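3.2 Intake at the Rusham shelter
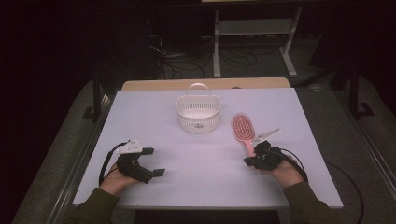
Figure 2. Basket and hairbrush on a white tabletop.

The county crisis line logged 1,751 calls between July and the close of the study on 30/11/2021. Of these, 127 led to a shelter referral. Figueiredo and Falcão coded each referral separately – Seixas settled the cases where they differed. Almost 50 callers asked for legal help first and housing second. Repeat callers were kept in the totals, as in Section 3.1.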